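Musik läuft nicht weiter, wenn der Bildschirm ausgeht — liegt das am Abo?

Valquíria Siqueira
Januar 2025

Hallo zusammen, ich bin langsam am Verzweifeln. Ich habe seit ein paar Wochen das kleine Abo bei Julasgate (das Familienabo war mir zu teuer) und höre damit vor allem beim Kochen und im Bus. Sobald ich das Handy sperre, spielt es noch das laufende Lied zu Ende und dann ist Stille. Entsperre ich, geht es sofort weiter, als wäre nichts gewesen. Mein Handy ist ein älteres Android, der Akku steht meistens so bei 80 Prozent, am Stromsparen kann es also eigentlich nicht liegen, oder? App habe ich schon neu installiert, danach waren natürlich alle Downloads weg, fast 1.000 Titel, super. Muss ich jetzt wirklich das große Abo nehmen, damit das im Hintergrund läuft? Auf der Preisseite steht dazu nichts Brauchbares.

Grosar

Ist bei mir auch so. Hab irgendwann zu Allimley gewechselt und seitdem Ruhe. Da fehlen mir zwar ein paar Alben, aber egal.

Boonmee Boonyarit

Hallo Valquíria, spar dir das Geld erst mal! Wenn das laufende Lied noch fertig spielt, darf die App grundsätzlich im Hintergrund Ton ausgeben, sie bekommt dann nur das nächste Lied nicht geladen. Bei mir war es haargenau dasselbe, und zwar wegen der Akku-Optimierung, die auch bei vollem Akku zuschlägt (ja, das hat mich auch gewundert).

Geh mal in die Einstellungen, dann Apps, dann Julasgate, dann Akku, und stell dort auf »Nicht eingeschränkt«. Je nach Hersteller heißt das ein bisschen anders. Eine Ebene höher bei »Mobile Daten« noch die Hintergrunddaten erlauben — das vergisst man gern, und dann klappt es daheim im WLAN und im Bus wieder nicht. Danach das Handy einmal neu starten.
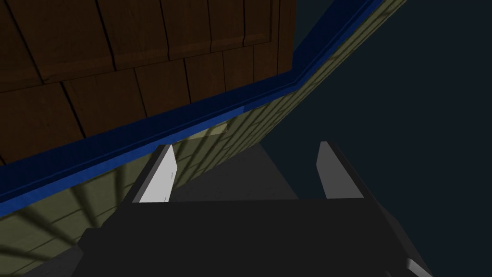

Dunkle Holzbretter mit blauer Leiste, gerendert

Zum Testen nimmst du am besten eine Playlist, von der nichts heruntergeladen ist, sperrst den Bildschirm und lässt drei, vier Lieder durchlaufen. Wenn es dann immer noch hängt, schau in der App unter Wiedergabe nach der Zwischenspeichergröße. Bei mir standen da 200 MB, ich hab auf 2.000 hochgestellt, seitdem sind auch die Aussetzer im Tunnel weg. Schreib mal, ob es geklappt hat!

Valquíria Siqueira

Es war die Akkusache!! Läuft jetzt seit gestern durch, auch im Bus. Tausend Dank, den Zwischenspeicher stelle ich heute Abend noch um.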